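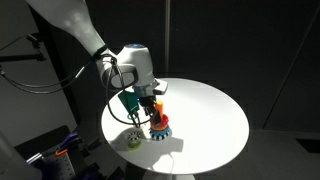 Stack on the round table, orange peg at the top, checkered ring off to the left.

1st October

Back on the stacking toy today, and I finally like the order of the pieces! Blue gear base first, then the thin orange ring, then the red one, and the peg upright over the lot. I've been going round and round on this since August (I had the red piece right down on the base for ages and it always bugged me), and seeing it on the white tabletop settled it for me. The colors need the plain background. On the old bench, with all the pencil marks and glue, everything looked muddy.

The red piece is still the troublemaker. It's such a lumpy shape that you can't tell at a glance which way is up, and I turned it over 3 times this morning before I was happy. Seon-mi Maeng says leave it, kids like a piece they have to fiddle with, and she may be right, but I want to try a small dimple on the underside. Drilell can send a sample if I get them a sketch.

The notches on the base I love. Black and white all the way around, very crisp, and they make the blue look brighter than it is on the color card. The small checkered ring has the same black and white going on, with the light green under it, so I'd like those two to end up together somehow. I tried it under the red piece, then on its own beside the stack, and beside looked better. Maybe it's a separate little toy? Seon-mi wants it in the Tivthorpe set and I'm half persuaded.

Lighting note for whoever photographs these next: the tabletop goes nearly pure white on the bright side, and the front edge drops off into shade. I'd bring the lamp down a bit. The shadow under the stack is nice and soft though, keep that.

To do: sketch the dimple, ask Jikell about a slightly deeper orange for the thin ring, find the lid for the parts box. 6 more red pieces to sand before I go home, ugh.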